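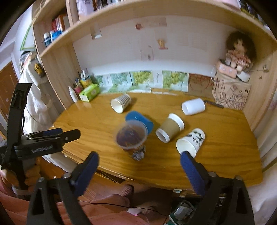
The Gusen Curved-Front Desk

If you've been looking for a desk that can put up with crafts, homework, a snack and a pile of paper cups all in one evening, come and meet the Gusen! It's the smaller of the two desks we build at Flatstead, and I'll admit it's the one I have at home. The front bows out gently toward the chair, the corners are rounded (kinder on elbows and hips, as anyone with a narrow hallway knows), and the honey-colored wood keeps its long horizontal grain right across the top, under a glossy finish that we're rather proud of.

Overhead there's a shelf in paler wood, with light wood side panels and a smooth, pale panel at the back. Stickers are welcome on it, and so are picture sheets along the bottom, and the rear corners will happily take a tissue box, a pen holder and whatever else tends to gather there.

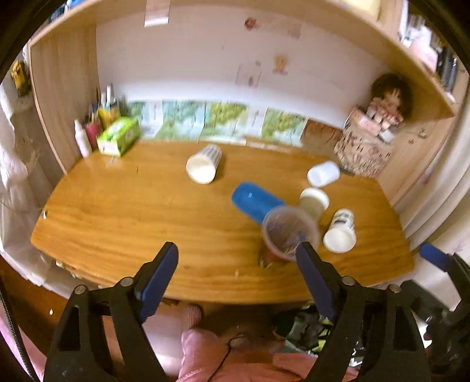 The Gusen with its shelf, side panels and back panel

Width: 1000 mm
Depth: 630 mm
Shelf load: up to 58 kg
Item no.: 196

Orders placed now leave our workshop in April. If you'd like a wood sample first, or you're wondering whether the Gusen or the larger Urard would suit your room, write to Elīna Pärn and she'll gladly talk it through with you.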